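Teleop demos on the kitchen counter: how much to vary the start?

Zotis forum > Teaching by demonstration

ivars_p
I'm recording demonstrations in simulation for a pick and place job on a kitchen counter. I drive the arm with a hand controller, one grasp per recording, and the policy is trained on the recordings afterwards. I have 42 demos so far. All of them begin with the arm in the same home position and the objects in nearly the same places.

This is the counter from the top view:
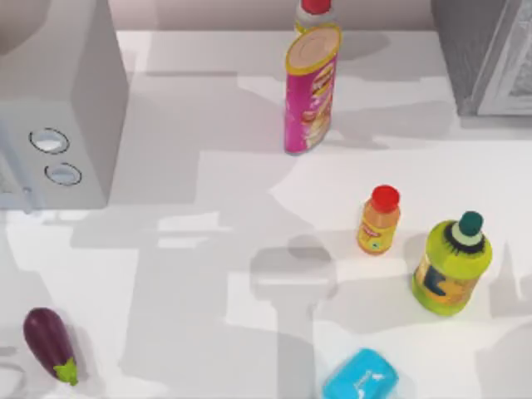 Top view of the counter. Microwave on the left, orange bottle and green bottle to the right of centre.

The trained policy goes to the orange bottle well enough when nothing has changed. If I shift the bottle towards the green one it still reaches for the old spot. Do I need a lot more demos, or different ones?

Ivars Petrauskas

mtrnka
Different ones. If every recording starts the same way, the policy can get a long way by replaying the average path and ignoring the picture. Move the bottle before each demo and move the arm's start as well. I'd throw out most of the 42 and keep 11 or so.

utero_bench
I disagree with throwing any out. They are fine demos of one layout. Add to them. We went to 1000 on a similar task and the early ones did no harm.

mtrnka
You had 1000. He has 42. At that size the repeated layout is the whole training set.

italo_g
Look at the shadows too. In the top view the arm's shadow comes down the middle of the counter, below the orange bottle. If the light never changes, the shadow tells the policy where the arm is. That may be fine in the simulator and no use at all on a real bench. I would vary the light between recordings.

ivars_p
I hadn't thought about the shadow. I can change the light from the settings file.

Second question, then. I also record a close view, low down near the gripper. Is it worth keeping as an input? A lot of the time it doesn't have much in it. 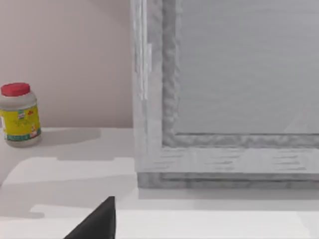

Oltovthorpe, 6 November 2019

Mostly you get the tip of one finger at the bottom, the jar with the red lid over on the left and the big grey panel filling the right. I steer from this view for the last part of the approach. For the first part I use the top one.

Ivars

merike_b
Keep it. If you steer by it, the policy should have it. The worst results I've had came from driving with one view and training on another. The person makes corrections for something the policy can't see, and the recording looks as if the arm moved for no reason.

utero_bench
Agree with merike_b on that.

italo_g
I'd keep it but I wouldn't expect much in a spot like that one. Half the view is a flat panel. If the gripper drifts a little to the right you'll have only panel, and you as the driver will slow down or stop while you work out where you are. Those pauses go into the data. Do you trim them?

ivars_p
No. Should I?

italo_g
Trim the long ones. Leave the short ones.

mtrnka
I'd leave them all in for now and practise the drive until the pauses go away. Trimming can leave a jump in the arm position if you were still creeping along at the time. Check the joint values on each side of the cut.

aigars_d
Has anyone here tried moving the arm by hand for this sort of task? On the real arm at Radonjić we put it in free mode and push it through the grasp. It's quicker to learn than the controller and the paths come out smoother.

merike_b
We have, but your hands end up in the camera view. We had to play the motion back afterwards and record the pictures on the second pass. In simulation there is no arm to push, so it doesn't help Ivars.

aigars_d
Fair enough. The playback pass is a nuisance, I agree.

ivars_p
Plan is: keep the 42 in a separate folder, record a new set with the bottles, the light and the arm start all changed, both views on. I'll train once with the old set and once without, and put both results in this thread.

mtrnka
Use the same test layouts for both runs.

ivars_p
Will do. Seed is 2098 for the layouts if anyone wants to run the same ones.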